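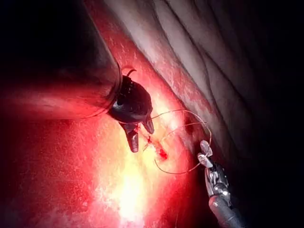
*Slide 1. Suture thread between the two instruments, wrist view.*

**Opening (7 min)**

Start with scope. The talk covers house rules for robotic suturing on the bench at Skultumen. It does not cover theatre use. Questions on that go to the Prolilard session in the afternoon.

The rules came out of a review of 3234 logged bench runs. Say the number once and move on. The breakdown is in the handout.

**Rule 1: Thread slack**

- Slack is controlled before the needle moves, every time.
- A loop that crosses the working line of either instrument gets cleared first.
- Thread is cut to 200 mm. Longer lengths need a note in the log.

Grudis wanted a fixed limit on loop height. We tried one and dropped it – operators watched the limit and lost track of the needle. The wording now says "clear of both wrists". Read it out in full.

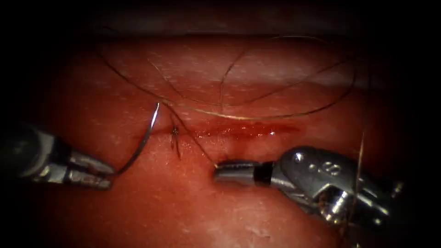

**Rule 2: Needle handling**

The needle is held by the driver or parked in the marked zone. It is never left lying on the pad with the arms live. If the grip has to change, the second instrument takes hold before the first one opens.

Jaws are closed on a needle or on thread. Gripping the wound edge directly is recorded as a fault, even when the stitch is good. Expect an objection here. The answer is in clause 22 of the draft: the score covers the method as well as the result.

Pause for the Canpolat people, who use a different fault code. Ours maps to theirs one to one, apart from dropped thread.

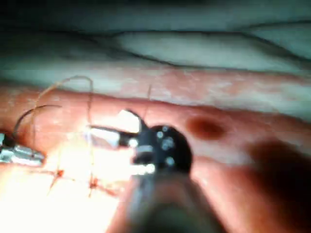
**Rule 3: Views and light**

Each run is recorded from the wrist and from a fixed position. One view alone is not accepted for scoring, as a jaw can hide a knot from one side. Glare is checked at the start of the run and again after any change of arm position. If the scorer cannot read a stitch in either view, it is marked "not assessed". It is not marked as a pass.

Lamp settings go in the log with the run number. Skip the lamp table if time is short.

**Open points**

- Who signs off a run stopped halfway. Draft says the operator; Grudis says the scorer.
- Knot tail length – no agreed figure yet.
- Comments on the draft close at the end of July.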